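Tetside Miltik Review: Can a Robot Arm Do the Boring Jobs Yet?

I have wanted a robot to do my chores since I was old enough to be handed a dish towel. So when our shop finally got a Miltik arm from Tetside, I was the one who signed for the crate, and I was also the one who said "give me a month with it and I'll tell you if it's any good." It has been a bit more than a month. It's some good!

First, what you get for the money. The base kit is the arm, the two-finger gripper, a power brick the size of a shoebox, a clamp plate and a tablet stand (no tablet, which annoyed me more than it should have). The list price when we bought was $1,576 for the gripper package on top of the arm, and you do want the gripper package, because the one that comes standard has hard fingers and will crack anything thinner than a coffee mug. Ask me how many lids we went through. The softer fingers are a big step up and they pop off for washing, although one of ours has a retaining clip that never quite clicks.

Setup took me a whole afternoon. The manual says an hour, and maybe it is an hour if your bench is dead level and already has holes in the right places. Ours didn't. The bolts are metric, the washers are too small for a wooden top, and the diagram on page 11 shows the clamp plate upside down. I emailed Tetside and they wrote back the next morning with a corrected page, so points for that.

Now the part you came for. We pack small orders, mostly replacement parts and little hardware kits, and there's a pile of dull jobs around that: sorting fittings into bins, putting lids on tubs, moving tubs to the scale, folding the liner, wiping down the bench at the end. I also took the arm home for a long weekend (with permission, in the back of my station wagon, wrapped in two comforters) to see what it would do with a kitchen. So I can speak to both, a little.

Sorting fittings: yes, pretty well. If the parts are spread out and they all look different from each other, the Miltik picks them up and drops them in the correct bin over and over and doesn't get bored, and I could happily stand there with my coffee and watch it. Dump them in a heap and it struggles. It will go for one elbow joint, bring up two, think about it, and put both in the wrong place. We ended up building a little sloped tray out of scrap so the parts slide apart before the arm gets to them, and that helped more than any software update has.

Lids: snap lids are fine, screw lids are a coin toss. It can start a thread if the tub is held in a jig. Without the jig the tub just spins around with the lid and the arm carries on like it's doing a great job.

Wiping: surprisingly good on a clear surface. It covers the whole area and presses evenly. But clearing the surface first is the actual chore, isn't it? Someone still has to move the tape gun and the pens and the half a granola bar.

Folding: no. Just no. I gave it paper liners, shop rags, and at home a stack of pillowcases. The paper it can crease once, if you start the fold. The rags came out as rags. It held a pillowcase up by one corner for so long that my dog lost interest, and he'd been barking at it since breakfast.

Dishes at home went a bit better than I thought they would. It loaded plates into the bottom rack if I stood them up in a row on the counter first, and it never dropped one. Cups it liked. Silverware it couldn't get hold of at all when it was lying flat. And the whole thing took long enough that I'd washed the pans, fed the dog and answered a text before it finished six plates.

Speed is my main gripe, really. Tetside says the arm is good for 2,000 moves on a shift. I believe it, but a person picking and packing does that before lunch without noticing, and a person also sees that the box is torn. The Miltik will put a perfect item into a torn box all day long.

Teaching it new jobs is the part I like best. You can lead it by hand, or there's the other way, where you do the job yourself holding a gripper and the recordings get turned into something the arm can use.
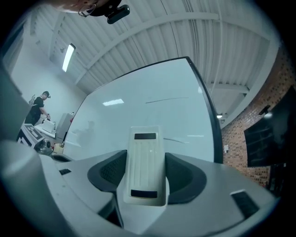

I liked the second way a lot more. Leading the arm around by hand feels like dancing with a filing cabinet, and my shoulders were sore after. Doing the job myself at my own pace felt normal, and the moves it learned from that were smoother too. You do need plenty of tries before it gets reliable, and it pays to vary things, so move the tub, turn it, try a different bin. I was lazy with my first batch and did everything from the same spot, and the arm learned that spot and no other.

I should mention the other one we tried. A supplier lent us a Solano for a week, which costs $2,000 more and has a wrist camera built in. It's quicker and quieter, and it handled heaped parts better. The Solano app, though, is miserable. It logged me out every time the tablet went to sleep, and you can't rename a job once you've saved it, so I still have something called "test test lid new" burned into my brain. If they fix the app I'd lean that way for shop work. For a kitchen neither one makes sense yet, to me.

A few small things, good and bad, in no order. The emergency stop is big and easy to slap. The power cord is too short. Cleaning around the base is fiddly. The arm beeps when it's finished and you can't turn the beep down (you can turn it off, but then you forget about it). I use the Swati finger covers, which are third party and fit snugly, and they grip shiny packaging better than bare fingers do. Replacement belts were in stock when I checked in December.

Would I buy it again? For the shop, yes, if you've got one dull job that's the same every time and you're willing to build a tray or a jig around it. I'd give it four stars there. For home, two stars, and one of those is for the cups. I'm still folding my own pillowcases, and I took the arm back to work with a smear of dish soap on its elbow.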